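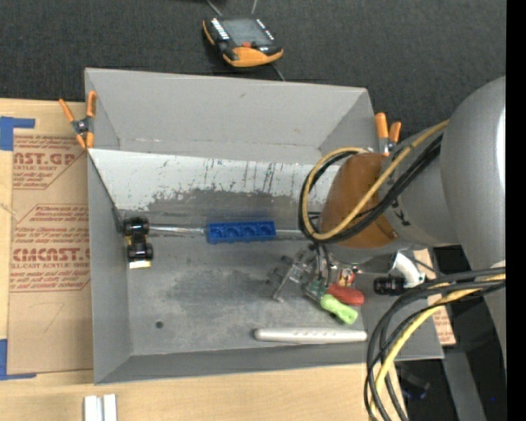

Bin-picking cell at the Clirholm open day, Grundmont site. Gray tote, mixed parts, one arm.

1/ Spent the afternoon at Clirholm's open day. Notes on the picking demo, for those who asked. Short version: good cell, slow cell, and they were frank about both.

2/ The task is mixed picking from a single deep bin. No fixtures and no sorted input. The staff call this setup Jastow. The contents are picked to be awkward: a shiny black cylindrical part, a thin metal rod, a blue plastic tray, a couple of handle-like parts in red and lime green.

3/ Shiny and thin is the hard combination for most depth sensing. I asked what share of their failures come from reflective parts. Answer: most of them. No number given.

4/ Numbers they did give: 1,004 pick attempts logged since April, 192 of them failed. That works out to just under 81% success. Fine for a research cell. A production line would want a lot more.

5/ Cycle limit is 60 seconds per attempt, then the run is scored as a fail. I timed a few by phone and the planner used a good part of that on each one.

6/ The bin is held with orange-tipped spring clamps. I have seen far more expensive fixturing do a worse job. The panel inside is heavily scratched, and I'd like to see wear like that listed in papers, as it changes both friction and how the surface looks to a sensor.

7/ Cable routing is the part I would change. Yellow hose and black cables loop around the wrist together. With a deep bin and a steep approach angle, that bundle sets your reachable poses as much as the joint limits do.

8/ Pendant sits on the dark fabric behind the bin. Orange bumper, small red button under the screen.

9/ Software is their own stack, Rugemalira. Seven people work on it. Grasp scoring and motion planning are separate processes – easy to swap one out, but you pay for it in latency.

10/ They plan to publish the failure log with part labels. I'd read that before any success video. Slides go up next week and I'll add the link under this post.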